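Clermont Planner: Frequently Asked Questions

Fathima Cassim looks after these answers and freshens them up every June, so if something puzzles you that isn't covered, please do write to her!

What does Clermont do?
Clermont is our task planner for household tidying. It takes a goal such as "clear the table" and breaks it into small steps, and each step goes to Oravec, the controller that handles the moving. We started with kitchen trash, partly because it's useful and partly because limp, crumpled things are so hard to plan for.

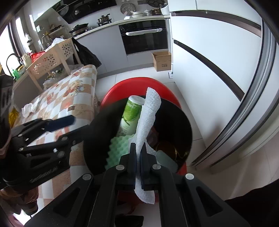 A step in Clermont has a start condition and a finish condition, and you can edit both in a plain text file (we went back and forth on that for ages, and plain text won). If a finish condition isn't met within 8 seconds, the planner tries the step again, up to 2 times, and then asks for help.

Why does my log show dropped frames?
Most often it's motion blur. The perception module, Bumari, scores every frame for sharpness and sets aside anything under 80, and quick turns between one spot and the next will pull that score down in a hurry.

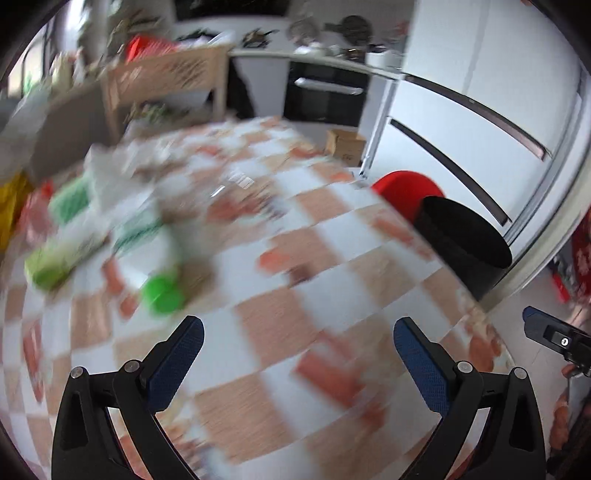
You can lower the threshold in the settings, though we'd gently suggest trying it on a short recording first. The planner holds on to its last good estimate while frames are being skipped, so a brief run of them does very little harm.

Can it cope with see-through packaging?
Better than it used to. Clear film shows whatever is under it, and patterned cloth makes that worse, so Bumari now looks for glare and seams as well as outlines.
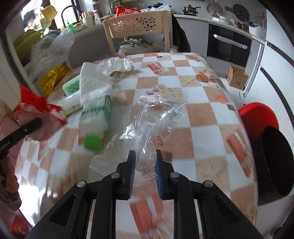
Where do I report a bad grasp plan?
Open the Sorkthorpe viewer, mark the moment on the timeline and press Send. If the viewer shows error 704, your log is still uploading, so give it a little while and press Send again.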